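Atell is a method for teaching two-armed robots everyday table work, such as moving small objects onto a raised shelf. It was developed at the Tanska lab and first written up in July by the Yeh group, who had long hoped for something simple enough to run on an ordinary bench.

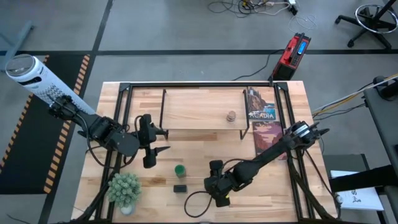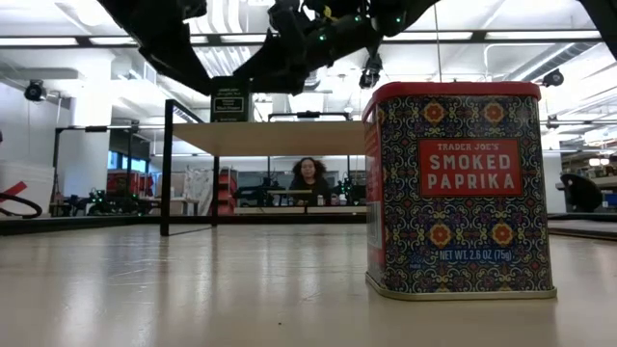 How much practice does the method need? The published version learned from 1,465 recorded demonstrations, gathered over 3 months.

An earlier method, Iven, trained each arm by itself — a sensible start, though the arms tended to get in each other's way. Atell trains both together, and it is still being improved.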